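Does the council have to tell us why it turned down a mural?
Asked by Noeline Kereama, 30 Dec 2016

Hi all, hoping someone here has been through this. Our residents' group in Cistwood put in a proposal for a mural on the side wall of the old Stilora building, the one facing the car park. We had an artist lined up, a sketch, a letter from the building's owner and a quote for 2000 all in. The arts panel liked it and sent it up to full council, and in December the councillors voted it down. The minutes give it one line! "Not supported."

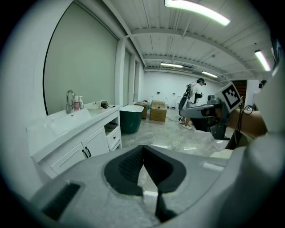
I rang the office and was told the discussion was "as minuted", so I'm none the wiser. Was it the money, the design, the wall? We'd happily change the sketch (it's mostly herons, and I know one councillor thinks herons are gloomy) but I don't want to ask the artist to redo it for nothing. Can we make them say? And can we just put it in again?

Answers

Nwosu
You can ask in writing for the officer's report that went with the agenda item, plus any emails about it. Do it as a freedom of information request and they've got a deadline to reply, which a phone call doesn't give you. Ours took a while but it came, and the sticking point was upkeep. They didn't want to be landed with repainting the thing when it peeled. The panel had never asked us about that, so it wasn't in our bid at all.
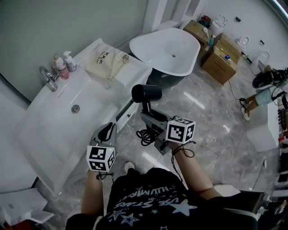
We went back with a page saying who'd look after it and for how long, and the second go went through with hardly a murmur. Check your council's standing orders before you resubmit, though. Some won't hear the same item again for six months unless it's been changed in a real way, and a maintenance plan might well count. I'd ring democratic services and ask for the clerk by name. Also, leave the herons alone until you've seen the report!

Grundia
if the owner has said yes why do you need the council at all? its a private wall. might need planning permission but thats a different lot of people. paint it

Nwosu
Because they're asking the council to pay for it, I think? But yes, worth a word with planning either way, especially if it's in a conservation area.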